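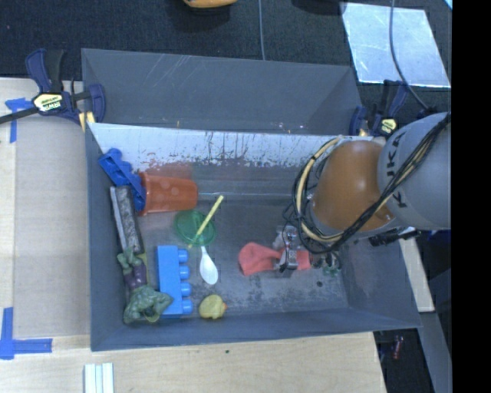

Braço robótico com a garra dentro da caixa de ensaio, entre brinquedos e objetos domésticos.

Pesquisar no site Pesquisar OK

Imprimir | Enviar por e-mail

COMUNICADO DE IMPRENSA

Robô aprende a decidir quando empurrar e quando agarrar - e acerta 283 vezes em 300

Método Gunawardena, desenvolvido em Rarside, precisou de 1.097 tentativas gravadas para treinar. Sem modelos 3D dos objetos, sem etiquetas feitas à mão.

RARSIDE, setembro - O grupo de manipulação robótica do Instituto Zarthorpe apresenta hoje os resultados de um novo método para retirar objetos variados de uma caixa desarrumada. Em 300 tentativas de teste, o braço conseguiu agarrar, levantar e largar no sítio certo 283 objetos. O sistema anterior do mesmo grupo, na mesma bancada e com os mesmos objetos, ficou-se pelos 233.

O problema é conhecido de quem trabalha em armazéns, triagem ou reciclagem. Uma caixa com peças iguais e bem alinhadas resolve-se há muitos anos. Uma caixa com um copo de plástico deitado, uma colher, uma tampa, um pato de borracha e um boneco do Hulk, encostados uns aos outros ou às paredes, é outra conversa. Os dedos da garra não cabem. Ou cabem e apanham dois objetos ao mesmo tempo. Ou o objeto escorrega a meio do caminho.

A maior parte dos métodos procura o melhor ponto de pega na imagem e avança. O método Gunawardena faz primeiro outra pergunta: vale a pena agarrar já, ou é melhor mexer na caixa antes? Se a melhor pega disponível tiver pontuação baixa, o robô dá um pequeno empurrão lateral, volta a olhar e decide outra vez. No máximo dois empurrões por objeto. Depois disso tenta a pega, boa ou má.

"Durante muito tempo tratámos o empurrão como um plano B, uma coisa que se fazia depois de falhar", explica Lutz Eichhorn, investigador principal do projeto. "Passámos a pontuar as duas ações na mesma escala. O robô compara e escolhe. Foi uma mudança pequena no código e demorámos demasiado tempo a fazê-la."

Como aprende

O treino fez-se diretamente na bancada. O braço executou 1.097 ações, entre empurrões e pegas, escolhidas quase ao acaso no início e pelo próprio modelo mais para o fim. Cada ação ficou gravada com a imagem de antes, a imagem de depois e a leitura da abertura dos dedos. Se os dedos fecham até ao fim, não há nada na garra. Se param antes, há. É este sinal que serve de nota para as pegas, sem ninguém a anotar imagens.

Para os empurrões a nota é indireta. Conta a diferença entre a melhor pega prevista antes e a melhor pega prevista depois. Um empurrão que afasta um objeto da parede costuma subir a pontuação. Um que o enfia num canto desce-a, e o modelo aprende a evitá-lo.

Os objetos foram escolhidos para dar trabalho: coisas planas, coisas moles, coisas redondas, peças translúcidas que as câmaras de profundidade lêem mal. Brinquedos e utensílios de casa, na maioria. A caixa é cinzenta e está riscada do uso, o que também atrapalha a visão, e a equipa optou por não a trocar durante o estudo para manter as condições iguais nos dois sistemas.

Resultados

Total de tentativas de teste, por sistema: 300
Sucessos, método Gunawardena: 283
Sucessos, sistema anterior: 233
Ações usadas no treino: 1.097

Considera-se sucesso apenas quando um só objeto sai da caixa e chega ao ponto de entrega. Dois objetos de uma vez conta como falha. Objeto que cai no caminho, idem.

Das 17 falhas do novo método, a maioria deu-se com objetos finos e deitados no fundo da caixa. A garra usada tem dedos rígidos e precisa de espaço por baixo ou dos lados, e um empurrão não cria espaço por baixo. As tampas continuam difíceis. O grupo admite que a resposta aqui pode ser mais mecânica do que de software, e que uma ventosa resolveria parte dos casos.

O ganho maior apareceu junto às paredes. O sistema anterior insistia em pegas que a parede tornava impossiveis e repetia a mesma tentativa várias vezes. O novo afasta primeiro o objeto.

Há um custo, claro. Empurrar leva tempo. Nas caixas muito cheias o robô empurra quase sempre antes da primeira pega e o ciclo fica mais longo. Quando a caixa vai esvaziando, os empurrões praticamente desaparecem. A equipa não divulga ainda tempos de ciclo, a medição foi feita com o braço em velocidade reduzida e não seria uma comparação justa.

Da bancada para a linha

A Prultbridge, empresa de integração de sistemas que co-financia o trabalho, vai testar o método numa célula de triagem de artigos devolvidos. O ensaio arranca no próximo trimestre e usará outra garra e outra caixa, mais funda.

"Nas devoluções não sabemos o que vem dentro da caixa. Nunca", afirma Kirsty Pearce, responsável pela engenharia de aplicações na Prultbridge. "Pedir um modelo 3D de cada artigo não é viável para os nossos clientes. Um sistema que treina com mil e poucas ações na própria máquina, isso já conseguimos pôr numa proposta."

Pearce sublinha que falta provar a transferência. Mudar a garra obriga a repetir parte do treino - quanto, não se sabe. É uma das perguntas do ensaio. Outra é o desgaste: empurrar objetos contra outros objetos, turno após turno, pode danificar artigos frágeis, e o modelo atual não tem qualquer noção de fragilidade. O grupo de Rarside está a estudar um limite de força por ação, com base nos sensores que o braço já tem nas juntas.

Eichhorn prefere não falar de prazos. "Temos uma bancada, uma caixa e um conjunto de objetos. O resultado é bom para essa bancada. Quero ver o que acontece noutra sala, com outra luz e com gente que não conhece as manhas do sistema."

Código e dados

As gravações das 1.097 ações de treino e das 600 tentativas de teste, dos dois sistemas, vão ser disponibilizadas a outros grupos de investigação mediante pedido. Incluem imagens, posições do braço, abertura da garra e resultado. O código de treino segue depois, quando estiver limpo. O artigo com a descrição completa do método está em revisão e a versão preliminar pode ser pedida ao gabinete de comunicação.

Demonstração para jornalistas

Sessão na bancada de Rarside, às 10h30, mediante inscrição prévia. Lugares limitados, a sala é pequena. Os jornalistas podem trazer um objeto de casa para pôr na caixa: até ao tamanho de um punho, nada de vidro, nada de líquidos. Recolha de imagem permitida, pede-se apenas que ninguem passe a linha de segurança com o braço ligado. Entrevistas com Lutz Eichhorn e Kirsty Pearce a seguir à demonstração, em português ou inglês.

Sobre o Instituto Zarthorpe

Centro de investigação em robótica e percepção, com sede em Rarside. Trabalha em manipulação, visão por computador e segurança de máquinas.

Sobre a Prultbridge

Integra células robotizadas para logística e triagem.

Contacto para a imprensa

Gabinete de Comunicação, Instituto Zarthorpe, Rarside. Pedidos de imagens em alta resolução pelo mesmo contato, indicar o meio e a data prevista de publicação.

Imprimir | Enviar por e-mail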